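Why Rubber Grips

Slide a glass across a smooth table and it moves easily. Put a rubber mat under the glass and it hardly moves at all. The force that holds it back is called friction.

Friction acts wherever two surfaces touch. It pushes against sliding. Even a surface that feels smooth has tiny bumps on it, too small to see without a microscope. Metal and glass are hard, so their bumps touch in only a few places. Rubber is soft. It bends around the bumps of the other surface and touches it in many more places.

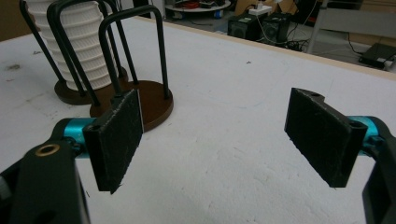

The second thing that matters is how hard the surfaces are pressed together. Press harder and the friction grows. You can test this with an eraser. Rest it lightly on a desk and push it sideways with one finger. Then press down on it and push again.

Dust and water change the result. Dust keeps the two surfaces apart, and the loose grains can roll. Water makes a thin layer that rubber must squeeze out of the way before it can grip. Tires have grooves for this reason — the water needs somewhere to go.

Try it: the ramp test

You need a flat board, a coin, an eraser and a ruler. Put the coin and the eraser side by side at one end of the board. Lift that end slowly. Stop when the coin slides and measure the height. Keep lifting until the eraser slides and measure again. Do the test 3 times and write down every result.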